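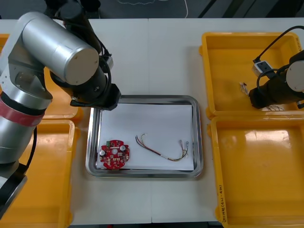 Do you need a separate tray for sorting small salvaged parts if you already have bins?

For mixed parts, a tray is worth the bench space. Bins hold things well enough once they're sorted, but it's hard to tell one small part from another against a coloured floor with walls on every side. A flat tray with a pale liner makes the sorting quicker and gives dropped parts somewhere to stop.

Search reviews
All categories
Go

Gristura sorting bins and Tlapale steel tray: bench review
15th January
By Hiwot Alemayehu, Vernalero Workshop Notes

The two products reviewed here are sold separately. Gristura makes the yellow bins and Tlapale makes the tray. We bought them together for the recovery bench at Pirkutlow, where small appliances and control units are broken down and the usable parts kept. Both were paid for at the listed price. The bench has used them since June, and by Evdokia Psarras's log some 4,000 parts have gone across the tray in that time.

The layout is two bins on the left, two on the right and the tray in the middle, on a white tabletop. Material arrives on the tray, gets identified and goes out to a bin. At the end of a batch the bins are emptied into labelled drawers. We tried one long row first and abandoned it, as the outer bins were too far away to reach comfortably from a seated position.

The bins

The Gristura bin is a plain moulded plastic container in a strong yellow-orange, with a broad flat rim, moulded handles and reinforced corners. An empty bin weighs 1,317 g on our scale. That is heavy for the size and I consider it a good point. A light bin slides when a wire harness drags over the rim, and these have stayed put.

Rigidity is good. Lifted by the handles with a full load of motors and transformers, the long walls bow slightly and recover when set down. There has been no cracking at the corners. The floor is flat enough that a small cylindrical motor will settle where it is left, provided the tabletop is level.

The inside corners are rounded, which helps with cleaning. Grit and clipped wire ends come out with a dry brush. The floor has scuffed with use and I would expect it to keep scuffing. It's only cosmetic so far, although fine dust does hold in the deeper scratches and needs a damp cloth.

The surface finish deserves a harder mark. The floor is glossy enough to reflect overhead lights, and under our fixed lamps a bright patch appears in the same part of each bin all day. Clear or silver parts are difficult to pick out inside it. Moving the lamp forward and lowering it reduced the problem without removing it. A matte floor would be a better choice for this kind of work and I can't think of any disadvantage to it.

The rim takes permanent marker cleanly. We write on it directly and wipe it off with isopropyl alcohol when the category changes. Black ink on yellow is easy to read from standing height. There is no moulded label slot, and adhesive labels lifted at the ends within a few weeks, so marker is the practical option.

Placed end to end, the bins can sit with one rim lapped over the next. This saves a little depth on a crowded table. It also means the lower bin has to be moved before the other can be lifted, and a hurried lift will tip it. Allow a gap if you have the room.

The tray

Tlapale's tray is a rectangular stainless steel pan with rounded corners and a raised rim. There is very little to go wrong with it. The one we received was flat and free of burrs, and it doesn't rock. The rim is high enough to stop a rolling capacitor and low enough that the wrist can rest on it while working with tweezers, though it gets uncomfortable after an hour.

Bare steel is a poor sorting surface. It reflects everything, and a small silver part next to its own reflection is slow to locate. We line the tray with ordinary white printer paper. The difference is large enough that I'd call the liner a required part of the product. A red board, a bundle of thin coloured wires or a tiny bracket with short leads can each be seen at once against it.

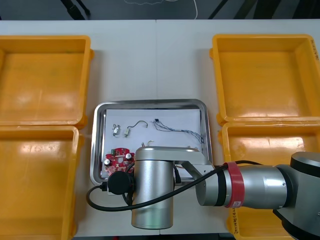
Paper also deadens the surface. Parts dropped on bare steel bounce, and small ones bounce over the rim. On a single sheet they bounce less, and on a stack of several they mostly stay where they land. Evdokia keeps a stack in the tray and takes the top sheet off when it gets dirty. My preference is one sheet, replaced often, as the stack tends to creep when a heavy board is pushed across it. Either works.

A sheet does not fill the pan exactly. It leaves a narrow band of bare metal next to the rim, and small parts that reach this band can slip under the edge of the paper. Check beneath the liner before throwing it out. Cutting a larger sheet to size fixes it, and for a permanent setup I would do that.

The steel is conductive, which matters to some readers. Do not power a board while it is sitting in the tray, liner or no liner. Large capacitors should be discharged before the board is put down. Neither product is sold as static safe. For parts that are known to be sensitive we use a proper dissipative mat on another bench.

Sorting in practice

The categories have settled into boards, motors, harnesses and everything else. The first three are easy. Boards with a rounded or irregular outline lie flat in the bins with clearance on all sides, and a tall capacitor on top does not foul anything when they are stored one deep. We do not stack them. Taller components get bent, and the bin has no dividers to hold boards on edge.

Small DC motors are the best match for these bins. They have enough mass to stay near the front wall, and the leads stay inside the rim. Motors with stiff leads should be laid with the wire pointing up, or the ends catch on one another and two come out when one is wanted.

Harnesses are the worst match. A thin bundle with crimped ends finds every other bundle in the bin and ties itself to it. Gristura lists a divider insert, which we ordered and returned. It sat 2 mm short of the floor, and crimp terminals went straight underneath. A loose twist tie on each harness costs a few seconds and has worked better.

The "everything else" bin is the one that shows the limits of the set. Switches, brackets and single capacitors all end up together, and the walls are too high to sort them in place. They go back on the tray for a second pass. If most of your material is at that scale, buy shallow compartment boxes and skip the bins.

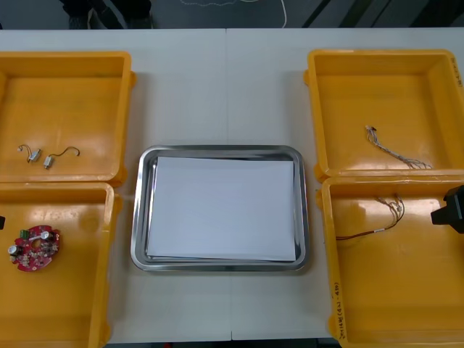
Setup notes

1. Put the tray down first and place the bins to suit it. Leave bare table above and below the tray for tools and paperwork.

2. If the work surface is two tables pushed together, level them before use. The join on our bench runs near the middle, and a slight step there was enough to make the first tray position rock.

3. Mark the rims on the side you will be reading from. We marked the wrong side on two of the bins and had to redo them.

4. Set the lamp height with a silver part in each bin and adjust until it is visible at the far corner.

5. Keep spare liners within reach. If they are in a drawer across the room they won't get changed.

Price and value

We paid 61 dollars for the bins and tray together, with freight added. The tray is cheap for what it is. The bins cost more than comparable ones from a general hardware supplier, and the extra money goes into the corners and handles. For a bench where full bins are carried every day, that is reasonable. For bins that will sit on a shelf, the cheaper ones will do.

Ratings

Gristura bins: 7 out of 10. Strong, stable and simple to mark. Marks lost for the glossy floor and the poor divider insert.

Tlapale tray: 8 out of 10 with a liner, 5 without.

The bins are still in daily use at Pirkutlow. We have since ordered a second tray, so that one batch can be held for checking while the next is being sorted, and I will add a note to this page if its dimensions differ from the first.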